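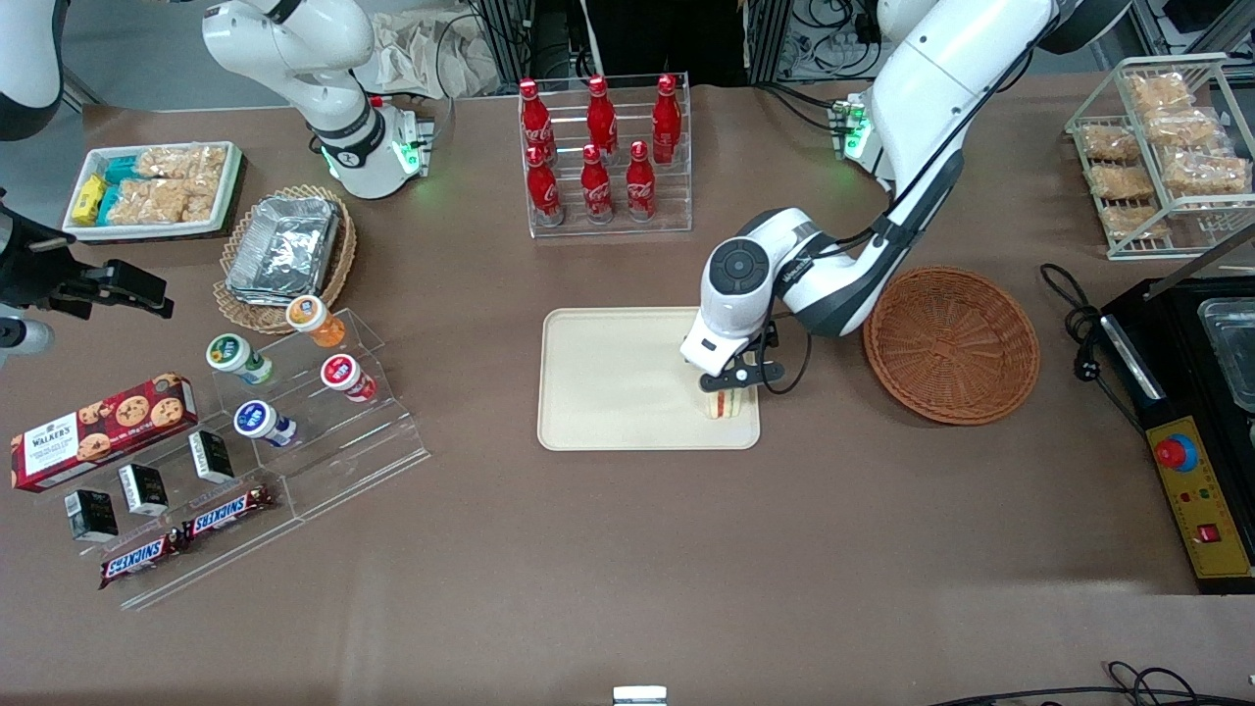 ## September, bench notes, 7:40 am: rye starter trials

Wudden jar has doubled overnight! I marked the glass with a rubber band before going home and the top of the dome was a good thumb's width past twice the height when I unlocked this morning. Smells like green apples and a bit of yogurt, much nicer than the nail-polish thing we had going in the last round.

Flour is the stoneground rye from Prins, lot 3847. Fed 1:2:2 last night with water straight from the cold tap, left on the shelf over the sink. The Wotitz jar (same flour, same feed, kept in the cupboard by the door) is slower and has a grey skin on it. I scraped that off and the paste underneath was fine, lively even, lots of small bubbles.

Temperatures from the stick-on strips:

- sink shelf: 24 at closing, 22 this morning
- cupboard: 19 both times

So the cupboard is steady but on the cool side, and I love how clearly that shows in the rise. Thibault thinks the lid matters too, as he'd screwed the Wotitz one down tight. Fair point. Both get loose lids from tonight so we're only changing one thing.

### Test loaf

Mixed a small one from the Wudden jar, 13 hours in the fridge, baked in the old tin. Crumb is tighter than I wanted near the bottom but the flavour is terrific, properly sour with that malty edge at the crust. Cuts thin without tearing. Liviu wants caraway in the next batch; I'd sooner hold off until we have two plain loaves that match.

The scale drifted again, 2 grams over with nothing on it. Re-zeroed and it behaved. New batteries?

### Tonight

- feed both jars, loose lids, fresh rubber bands
- move the spare strip to the windowsill, could be a good third spot
- ask Lirnatia whether the coarse rye is back in, and what they charge for a half sack
- Thibault: please don't wash the discard tub, I'm saving it for crackers

Added at noon: Wudden has dropped back level with the band. Wotitz still climbing!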